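Apprendre les gestes de la cuisine à un robot, depuis son canapé
Publié le 2 décembre 2019

J'ai passé l'après-midi chez Clisik, à Marchal, et j'en ressors avec des crampes au pouce ! La petite équipe de Seidu Ayaaba y prépare Hekdale, une cuisine simulée où l'on montre à un bras robotisé comment attraper des objets, en le pilotant soi-même à distance, manette en main. Chaque essai est enregistré, puis sert de modèle à la machine – 843 démonstrations sont déjà dans la boîte, dont 126 gardées pour les tests.

Sur le papier c'est simple, on avance, on descend, on serre. Sauf qu'on regarde tout depuis la pince, et moi, avec une vue penchée pareille, je perds complètement le sens des distances (il m'a fallu trois tentatives pour ma première prise, et encore, Seidu me soufflait les directions). 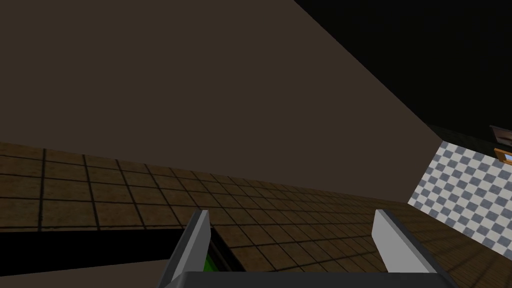 La cuisine simulée vue depuis la pince, doigts écartés, avec un bout d'objet vert entre les deux.

« Les débutants foncent, les habitués corrigent sans arrêt, et on veut les deux », m'explique Fikri Simanjuntak, qui trie les enregistrements. Il en écarte pas mal, surtout quand le pilote hésite trop longtemps au-dessus du plan de travail. Les miens, je n'ai pas osé demander.

La suite est prévue en janvier à Kolluston, avec deux postes de pilotage ouverts au public. J'y retourne, évidemment – et cette fois je m'entraîne avant.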